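Séance 4. Le riz, ou comment rater quelque chose de simple

À lire avant de venir, y compris par ceux qui estiment savoir faire du riz. Ce sont eux qui, l'an dernier, ont fait brûler le fond.

## 1. Où nous en sommes

Le module « Cuisine sèche » de l'atelier Trondine a commencé par les légumineuses, s'est poursuivi par les légumineuses et arrive enfin aux céréales. On attend de vous, à la fin de la séance, que vous sachiez préparer un poste, mesurer un grain, le laver et le cuire à l'autocuiseur électrique sans soulever le couvercle toutes les deux minutes pour voir comment il va. Il va bien.

Le polycopié de la séance 3 (trempage) reste valable, sauf la page 2, dont les durées étaient celles des pois chiches. Les personnes qui ont trempé leurs lentilles toute une nuit en juillet ont ma sympathie.

## 2. Le grain

Trois familles à distinguer, au toucher comme à l'œil :

- **Riz blanc** : débarrassé du son et du germe. Cuit vite, se conserve longtemps, pardonne peu l'excès d'eau.
- **Haricots rouges** : trempage obligatoire, puis ébullition franche. Une cuisson tiède et prolongée ne les rend pas comestibles, elle les rend tièdes.
- **Haricots mungo** : petits, verts, conciliants. Le trempage est facultatif. C'est l'élève modèle de la tablée.

Quant aux mélanges de céréales, ils posent un problème que leur fabricant préfère ne pas évoquer : chaque grain a son temps de cuisson. On s'aligne sur le plus lent et on accepte que le plus rapide s'abandonne.

## 3. Mesurer

Le verre doseur se lit posé sur la table, l'œil à hauteur du trait. Tenu en l'air à bout de bras, il donne le chiffre que l'on espérait.

Pour la recette de base, on prend 365 g de riz blanc et 680 ml d'eau. Ces valeurs viennent de nos essais à la cuisine d'Ovitstead, avec un riz long ordinaire. Avec un riz rond, retirez 50 ml. Avec un riz dont vous avez perdu l'emballage, bonne chance.

Erreur fréquente : mesurer le riz dans le gobelet fourni avec l'appareil et l'eau dans un verre doseur gradué. Le gobelet n'a pas la contenance d'une tasse de recette. Choisissez un seul système et restez-lui fidèle jusqu'au service.

## 4. Laver

Eau froide, main ouverte, mouvement circulaire. On jette l'eau trouble, on recommence. Deux ou trois bains suffisent ; l'eau parfaitement transparente est une légende entretenue par les livres de cuisine.

Lavez dans un saladier. La cuve antiadhésive supporte mal les bagues, le frottement et l'enthousiasme. Essuyez toujours l'extérieur de la cuve avant de la remettre en place : une goutte coincée sur la plaque chauffante crépite, et tout le monde se retourne.

## 5. Le poste de travail

Tout ce qui sert est sorti avant de brancher. La viande crue a son assiette, les grains ont leur plateau, et les deux ne se fréquentent pas. La cuillère en bois est à portée de main, propre, de préférence à sa place du début à la fin.

Autocuiseur ouvert, vérifiez le couvercle intérieur : les petits trous doivent être dégagés. C'est la pièce que l'on oublie de laver, et le riz du lendemain s'en souvient.
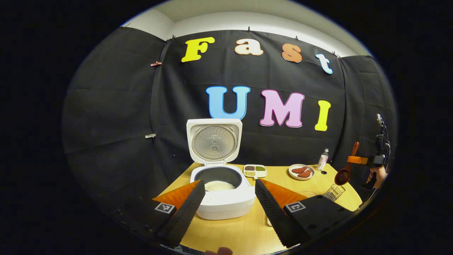

Pour la cuisson mixte, un lecteur de la version précédente du polycopié nous a écrit qu'il mettait les haricots rouges secs directement avec le riz, « pour gagner une casserole », et qu'il ne comprenait pas pourquoi ses invités mâchaient si longtemps. Il proposait d'ajouter de l'eau. On lui a répondu de les tremper, puis de les faire bouillir à part jusqu'à tendreté avant de les incorporer au riz cuit. La casserole n'est pas gagnée.

## 6. Cuire, puis ne rien faire

1. Répartir le riz à plat dans la cuve.
2. Verser l'eau, fermer, lancer le programme.
3. Au signal, laisser reposer dix minutes, couvercle fermé.
4. Aérer à la cuillère en bois, en soulevant depuis le fond.

L'étape 3 est celle que l'on saute. Elle demande une compétence peu enseignée, l'inaction. Les notes de la séance 6 y reviendront à propos des pâtes levées.

La viande se cuit à part, à la poêle, pendant le repos du riz. Lavez-vous les mains entre l'assiette crue et tout le reste de l'univers.

## 7. Pour la prochaine fois

- Refaire la recette de base chez vous et noter les quantités réellement utilisées, pas celles du polycopié recopiées au propre.
- Lire la fiche Lema sur la conservation du riz cuit : refroidissement rapide, réfrigérateur, pas de nuit sur le plan de travail.
- Apporter un bocal vide avec son couvercle. Le sien, pas un couvercle approchant.

Les tabliers Billar sont à rendre lavés. Le repassage reste facultatif.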